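# Call for participants: open day demonstrators and visitors, Semis workshop, June
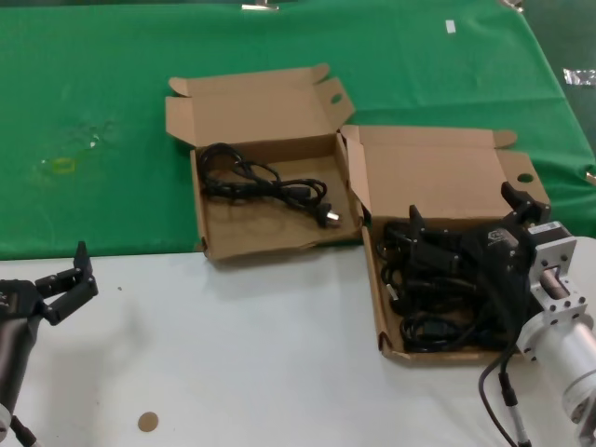 **Do I need to know anything about robots to take part?**

Most of the people we are looking for have never worked with one. You need to be able to follow a short written procedure, speak to visitors in a clear voice and stand for the length of a session. We will teach you the rest on the training afternoon.

## What the open day is

Semis opens its workshop to the public once a year, in June. Visitors walk through in groups, stop at each bench, see a task being done by a two-armed robot and ask questions of the person looking after that bench. Last year we had 280 visitors over the day and were short of people at the busiest benches, so this year we are asking for help from outside the company.

The main demonstration this time is cable sorting. The robot works with power cords and other cables in open cardboard boxes, and the job is to take one cable out of a pile and lay it in another box. Cables are hard for robots. They bend, they catch on each other, and the same cord never lies the same way twice. Visitors tend to ask why we don't pick something easier, and you will be given a good answer to that.

There are two smaller demonstrations. Nenen is our bench for folding cloths, and Bang is the one where visitors press a large button and the robot stacks wooden blocks until the stack falls over. Children like Bang best and it needs somebody patient.

## Who we are looking for

We have two kinds of place.

**Bench demonstrators.** You look after one bench for a session. You start the task when a group arrives, explain what is going on, answer what you can and pass on what you can't. You reset the bench between groups, which at the cable bench means putting the cords back in the box and checking that the lids are fully open. An engineer is always in the room and is the only person who touches the robot's settings.

**Trial visitors.** You come the evening before and go round in a group as a visitor would. We want to find out where people can't see, where they can't hear and which explanations make no sense. Afterwards you fill in a two-page form and talk to us for a quarter of an hour. Please don't read up beforehand.

You can apply for both, but if you have been a trial visitor we would put you on a different bench from the ones you commented on.

## What you need

For bench demonstrators:

- aged 18 or over
- free for the training afternoon and for one full session on the open day
- comfortable talking to strangers, including children and people who are sceptical about automation
- flat closed shoes, and long hair tied back at the bench
- spoken English; a second language is welcome, and Arabic, French or Polish would be especially useful

For trial visitors:

- aged 16 or over (under 18s need a signed form from a parent or guardian)
- no job or degree in robotics
- willing to say when something is dull

We would like some trial visitors who use a wheelchair, who have a hearing loss or who have low vision. Please tell us in your application what you need and we will arrange it. The workshop is on the ground floor with a level entrance. There is one accessible toilet, at the reception end.

## Times

Morning session: 9.30 to 1.00
Afternoon session: 1.30 to 5.00
Training afternoon: 2.00 to 5.30, the week before
Trial evening: 6.00 to 8.00

Demonstrators should arrive half an hour before their session starts. Tea and coffee are in the kitchen all day. Lunch is provided for demonstrators in both sessions, at one o'clock, and you should tell us about allergies when you accept the place.

## Payment

Demonstrators are paid £60 for a session, and the same again for the training afternoon. Trial visitors get a £20 shopping voucher. Local bus and train fares are refunded if you keep the ticket. We can't refund taxis unless it has been agreed beforehand as an access need. Parking is on the street and fills up early.

## Safety at the benches

The robots move slowly during demonstrations, but they are strong enough to hurt a hand. Visitors stay behind the floor line and so do you while the arms are moving. There is a stop button on each bench within reach of the demonstrator. Press it whenever you are unsure. We would sooner restart a demonstration ten times in a morning than have somebody hesitate.

The robot will sometimes drop a cable or pick up three together. When that happens, let it finish, tell the visitors what went wrong and reset. You don't need to cover for it.

Groups are kept to twelve. If a thirteenth person joins, let them stay, but ask the door to hold the next group.

## How to apply

Write to Khadija Morsy, who is running the open day, and put the reference 1452 in the subject line. Tell us:

1. which kind of place you want
2. which session you can do, or both
3. if you have a preference for a bench (cables, Nenen or Bang)
4. any access needs
5. in a few lines, a time you had to explain something to people who didn't know it

A CV isn't needed. Paper applications can be left at reception in an envelope marked with the same reference. Applications close at 5.00 in the afternoon on the last day of May, and everyone will get a reply within a week of that, including those we can't place.

Questions about the robots or the safety rules should go to Othmane Slaoui, who leads the cable work and will be giving the training. He is in the workshop most mornings and is easier to reach by phone than by email. The reception desk will put you through.

School and college groups wanting to visit on the day don't need this form. Ask reception for the group booking sheet.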